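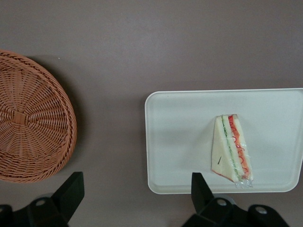

Notebook, May 2021 (Thursday)

Alert system bench test, second go. Gamach Hall, ground floor, with Ga-eun on the laptop and me running back and forth to the hallway like a dog with a ball.

Picking up from where we stopped in January, when the text messages went out fine and the hallway speakers did nothing at all. Khalil swapped the amplifier over spring break and said it was good to go, so today was supposed to be the easy one. It mostly was! The tone came through on the first try and I may have whooped a bit. Then the voice started and I could not understand a word past the stairwell door.

So, speakers first. The tone is fine everywhere I walked. The voice is fine at the front entrance and in the two classrooms nearest it, muddy by the restrooms, and mush at the loading dock end. Ga-eun thought it might be the recording, so we played it straight off the laptop and it sounded perfectly clear. She re-recorded it anyway, slower, with a gap after the building name, and that helped more than I expected. The loading dock end is still bad but I caught "stay inside" and "lock the door" the second time, and those are the words I care about. Khalil wants to turn that speaker down, not up, because he thinks we are hearing it bounce off the roll door. Seems backwards to me but he has been right about this stuff before. He'll try it Monday, early, before anyone has class.

Wording. We had a long talk about this and I want it on paper before I forget who said what. The old message opened with "This is an emergency notification from the Plikville College Office of Campus Safety" and by the time it got to the part where you are told to do something, I'd have been out the door and halfway to the parking lot. New version starts with what to do, then where, then who is talking. Deok-su does not love it. He says people won't believe a message if they don't know who sent it, and he has a point, so we kept the college name but made it two words. Draft as it stands:

"Plikville alert. Stay inside and lock your door. Police are at Gamach Hall. Wait for the next message."

I'd still like to change "wait for the next message" to something with a time in it. People sat in the dark way too long in the January drill wondering if it was over. Rodrigo says never promise a time you can't keep (he did dispatch for years and has opinions). Leaving it open for now.

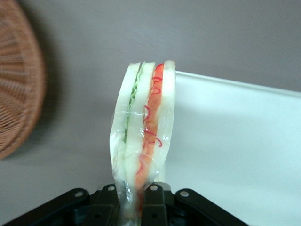 Texts. The Delis side went out to the full list, 3000 numbers, and 397 came back undelivered. That's a lot more than I was hoping for. Ga-eun pulled the bounces and a big chunk are old student numbers that never got cleared when people graduated – annoying, but harmless. The ones that bother me are current staff. Kitchen and grounds crews especially, a lot of them have no number on file or a number with a digit missing, and those are exactly the people who aren't sitting at a desk looking at email. We can't fix that from a laptop. I said I'd go over at shift change with a paper form and just ask. Kyung-tae offered to come along, which is nice of him, and he knows everybody over there anyway.

My own phone got the text before the tone finished. Ga-eun's got it well after. Same room, different carriers. We sent it once more to a handful of us to see if that was a fluke and hers was slow again, 6 minutes this time, which is no good to anyone. She's writing to Delis support tonight with the log attached. I asked her to also ask whether the message order can get shuffled, because if the "all clear" can show up ahead of the "lock your door" I want to know that now.

Desktop pop-up: works, covers the whole screen, very loud red. Closes if you hit the space bar, though. I was typing these notes when it came up and I shut it without reading it. Did it twice!! Needs a button you have to click. Khalil thinks that's a setting. Ask him where.

Classroom side. Tried the door locks again while we were waiting on the resend. You still have to step into the hallway and turn a key from the outside in the older rooms. I have written this down every single time and I am going to keep writing it down. Deok-su says the inside thumb locks are in next year's budget request. In the meantime I'd like the key to hang right by the door in every one of those rooms and not in the desk drawer. Check with the fire marshal before we put up any hooks near the frame.

Also the laminated sheet on the wall in room 5 is the old one with the old phone number. Took it down. Forgot to put the new one up. Do that first thing.

One thing I liked: Rodrigo stood at the far end of the hall with his hearing protection on, to see what a person who can't hear the speakers would get out of all this. Answer, not much, unless they had a phone in their hand. There are strobes for the fire alarm but nothing for our alerts, and we can't just borrow the fire ones since people would head outside when we're telling them to stay put. He's going to find out what a separate light in another color would cost. I think blue or amber, he thinks amber.

To do, me: paper forms for kitchen and grounds. New sheet in room 5. Email the fire marshal about hooks. Type up the wording draft and send it to everybody, Deok-su included, so he can grumble in writing.

To do, Ga-eun: Delis log, message order question, clear the graduated numbers.

To do, Khalil: dock speaker, pop-up setting.

Next test is Hyun Library, date not set. Bring the long extension cord.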